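4. Las persianas y la luz del aula

El tercer espacio que estudiamos fue la sala de trabajo de la segunda planta del centro Hirside. Las mediciones las hicieron Elba Tapia y Venkatesh Iyengar durante diciembre, siempre a las 9:00 y a las 16:30, con el luxómetro apoyado en la mesa.

4.1 Método

Tomamos 22 lecturas por puesto. En cada tanda cambiamos solo la altura de las persianas enrollables y dejamos las luces del techo encendidas. El valor mínimo que fijamos para leer y escribir fue de 300 lux. Los datos se pasaron a la hoja común, que al cierre del trabajo tenía 3.114 filas contando las otras dos salas.

4.2 Resultados

Los puestos del fondo no llegaron al mínimo en la tanda de la tarde con todas las persianas bajadas. Con una sola subida sí lo alcanzaron, menos el que queda junto al pilar. Por la mañana la diferencia fue pequeña.

Las ventanas dan a otra sala y no a la calle, así que lo que entra por ellas depende de si allí hay gente trabajando. Geetha Namboodiri propuso anotarlo en una columna aparte y lo hicimos a partir de la segunda semana. Las filas anteriores tienen esa columna vacía.
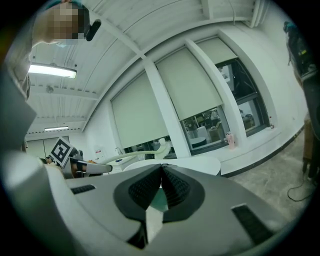

Figura 3. Sala de trabajo, con las persianas a distinta altura y las luces del techo encendidas.

4.3 Problemas

La cadena de una persiana se atascó dos veces y perdimos una tanda de tarde. Falta repetirla.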